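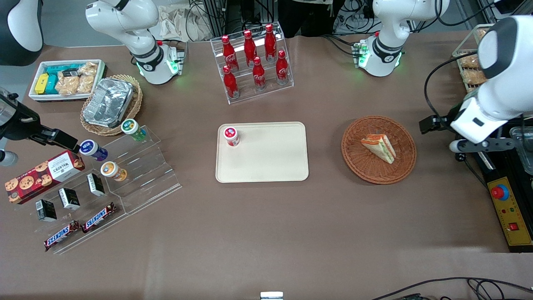 4 Setting up the drinks and snack counter

This section covers levelling the counter unit, fitting the shelf risers and setting stock limits on the Ovance controller. Complete Section 3 (Unpacking and mains connection) first.

4.1 Levelling

1. Place the counter unit in its final position. Leave a gap of 11 cm at the rear for ventilation.
2. Turn each of the four feet clockwise until it touches the floor.
3. Lay a spirit level across the top, front to back and then side to side. Adjust the feet until both readings are true.
4. Tighten the lock nuts with the supplied Bodar spanner.

CAUTION: Do not drag the unit once the feet are extended. The threads will bend.

4.2 Fitting the risers

1. Slide the long riser into the rear channel, lip facing the customer.
2. Press down at both ends until the clips engage.
3. Fit the short riser in the centre channel in the same way.
4. Load heavy bottles at floor level only. Maximum load on either riser is 7 kg.

NOTE: Viklund risers from the older grey-label range have a wider lip and do not fit this unit.

4.3 Setting stock limits

1. Switch on the controller and hold MENU for 3 seconds.
2. Select STOCK, then LINE.
3. Enter the shelf code printed on the Lultton label strip.
4. Set the reorder level. The factory setting is 4.
5. Press SAVE. The display returns to the LINE screen.
6. Repeat for the remaining lines.

If the display shows E7, the shelf code has been entered twice. Clear the second entry and save again. Limits are kept in memory when the mains supply is off.

4.4 Cleaning

Wipe the top with a damp cloth and mild dish soap. Do not use bleach or scouring pads. Remove both risers in June and December, and clear crumbs from the channels with a dry brush. Check the colour of the channel seals at the same time and replace any that have yellowed.

Section last revised 14 January 2024.

This site uses cookies to remember your model and language. Accept | Manage settings

Contact | Spare parts | © Ovance | Back to top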